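Print this page
E-mail this page

Hand-held gripper comparison: progress report for the second funding period

Work since the last report has been confined to the soft goods part of the plan. The rigid objects part was closed in January and its results were sent separately. The present report covers the trial of the Werkar and Landeg finger sets, the state of the recordings, and the items that remain open before the arm tests can begin.

Both finger sets were fitted in turn to the same hand-held body, so that the linkage, the grip and the camera position did not change between runs. The operator holds the body, closes the fingers on a garment, moves or folds it, and releases it. The wrist camera records throughout. All garment runs were done in a furnished bedroom, as agreed in the work plan, with clothing and bedding in ordinary domestic condition.

A total of 407 garment runs have been recorded. Of these, 213 were made with the Werkar fingers and the remainder with the Landeg fingers. The imbalance comes from a delay in the delivery of replacement Landeg pads and will be corrected in the next period.

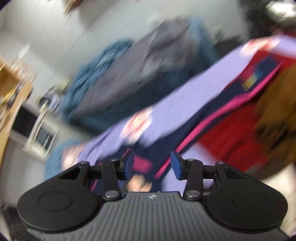
Can recordings with heavy motion blur still be used for the comparison?
They are kept and used for counting grasps and drops, but they are left out of any measurement that depends on locating the edge of the cloth.

The blur question has taken more time than planned. It affects fast transfers far more than folding, where the hand moves slowly over a short distance. Shortening the exposure reduces it but makes the picture darker, and the evening runs then fall below the level at which the Zunotent tracking software holds its position. A compromise setting was chosen and has been kept fixed for all later runs. Earlier runs were not repeated – they are marked in the index with the old setting.

On the fingers themselves, the following can be reported. The Werkar pads pick up a single layer of knitted fabric more reliably when the approach is made at a low angle. The Landeg pads are less sensitive to angle but more often take two layers together, which spoils a fold. On thick bedding there is no difference worth reporting. Neither set handles a thin hem well when the fabric lies flat on a soft surface, as the surface gives way under the finger before the pad has closed.

Pad wear was checked every Sunday. The Werkar pads had lost some surface texture at the tips by the end of the period. One Landeg pad came away from its backing and was glued on again. The runs made after the repair are listed under a separate heading.
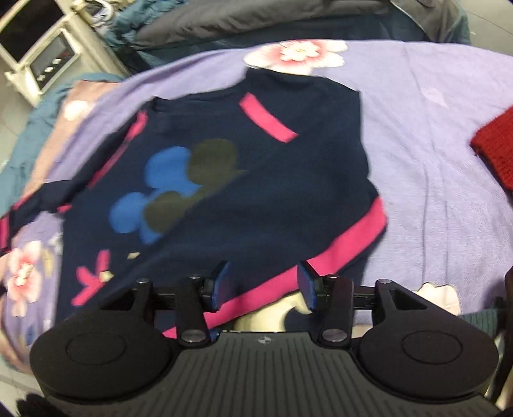

Folding runs are scored on the position of the sleeves and hem at release. Two people score each run from the recording without being told which finger set was fitted, though the pads can sometimes be recognised from their shape, and the scoring is therefore not fully blind. Where the two scores differ by more than one step, the run is scored again. This has been needed mostly for long-sleeved items.

Storage is within budget. The index now holds 2,371 clips, including calibration clips and rejected runs. Calibration is repeated at the start of each session and after any change of fingers. One session was lost when the calibration board had been bent in transport and the error was not noticed until the data were processed.

Open items are as follows. The mounting plate for the Fullska arm has been drawn but not cut. The controller accepts the opening width sent by the hand-held body, but there is a delay between command and movement that has yet to be measured under load. The remaining Landeg runs will be made first, with the same garments, and the arm tests will start when the plate has been fitted. No change to the budget is requested for this period – the cost of the extra pads has been met from the consumables line.

Print | E-mail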